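Buying the gripper last: Floor Cuypers on how Plorkine spent its arm money

Posted 10/20/25

Caught Floor Cuypers between two calls. She runs equipment planning at Plorkine, a small outfit that packs and ships spare parts for kitchen machines, and she had a sandwich in one hand for most of this. Notes typed up the same evening, so forgive the gaps.

First question was the obvious one. Why simulate before buying?

"Because I got burned." Long pause, chewing. "We bought an arm from a catalog. Nice arm. Reach looked fine on paper. Then we put it by the bench and it couldn't get into the back corner of the bin without the wrist folding up on itself. So we moved the bench. Then the bench blocked the door."

That arm is still there. It does labels now.

This time the budget meeting in May went differently. Cuypers asked for simulation hours before anything with a serial number. Her boss, Maarten Van Hecke, wanted to know what he would be able to touch at the end of it. Nothing, she told him. A folder of runs and a list of things not to buy.

"He did not love that. He signed it, but he did not love it."

The work itself went to Joris Nijs, who builds the virtual rooms, and I-hsuan Chang, who came over from the returns desk and turned out to be faster at the control side than either of them expected. They ran 600 grasp attempts on the first gripper model and then threw most of the settings out. Wrong finger length. Second round was 1,000, with two finger shapes and a few different containers.

I asked what they were looking at all day.

"Mostly the view from the wrist. You get used to it. Your own fingers, and then whatever is past them." 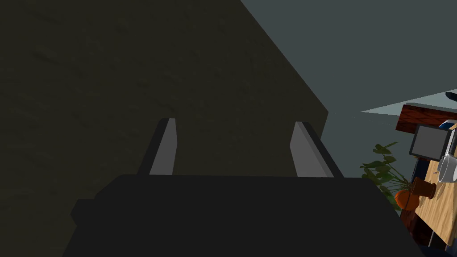
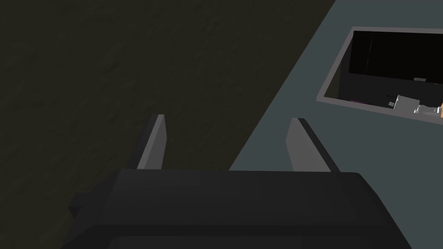

Both from the simulated runs, fingers empty.

Nijs joined for a few minutes here, standing up, coat on. His point was about the fingers. People compare grippers on payload and price, he said, and then forget to ask how much room the body takes up when it has to go down into something. "The fingers fit. Great. Does the rest fit? Check the shoulders." He has a spreadsheet column called shoulders. Nobody else at Plorkine had one.

He also had opinions about quotes. They asked three suppliers for a price on the same setup. Dovetti came back with one number, everything in. Vandenberghe sent six pages and left out the mounting plate. Fevo was cheapest until you added the cable set, the controller license and the training day, which you can't skip, and then it was the middle one.

"So now we send our own form," said Cuypers. "Empty boxes. Arm, gripper, spare fingers, cables, controller, software per year, shipping, training, who pays if it comes back. If a box is empty I call. If it's empty twice I stop calling."

Spare fingers is the line she fought for. Van Hecke had crossed it out. Fingers wear, fingers get bent the first week when someone teaches a bad position, and a replacement pair can take 30 days to come. The arm sits idle for all of that. She put the cost of the idle time next to the cost of the fingers and sent the sheet back to him with no message in the email. Line went back in.

What about the camera?

"Ugh. Camera." She'd wanted two, one at the wrist and one fixed on a pole looking at the whole bench. Budget covered one. Chang made the case for the wrist, on the grounds that you can borrow a pole view later with something cheap, but a wrist mount has to be right from the start or you end up re-doing the cabling. Cuypers agreed, half. She has the pole camera penciled in for next year and says she'll be annoyed if it drops off again.

I wanted to know whether simulation told them anything that was just wrong. There is always some.

Yes, she said, straight away. Friction. Parts that behaved very nicely on the screen and that she doesn't trust one bit to do the same on a steel tray with a film of oil on it. And lighting, they had it too even. Nijs went back and made some rooms darker, and odder, with plants and cups and household stuff standing around, so the vision side wouldn't get lazy. Van Hecke walked past during one of those and asked if they were buying a robot for the canteen.

"I said, depends on the quote."

So the plan, as it stood when we spoke. Rent the arm first, six months, with part of the rent counted toward the price if they keep it. Buy the gripper outright, plus the spare fingers. No new bench until the arm has run on the old one. One person trained properly, Chang, and a second one half trained so that holidays are possible. Ten percent held back for the things they haven't thought of, though Cuypers thinks it should be more and said so twice.

I passed the plan by Noboru Nakajima, who has bought this kind of equipment for a few small warehouses, and he liked the rental part but would of pushed harder on the contract. His worry is the end date. Rental ends, nobody has decided, the price quietly rolls over. Put the decision meeting in the calendar the day the crate arrives, he says, and put it a full month before the end date so there's time to argue.

Read that to Cuypers over the phone. She was quiet a second and I could hear typing.

"Ok. It's in the calender. What else did he say?"

He also said to measure the door. She has measured the door.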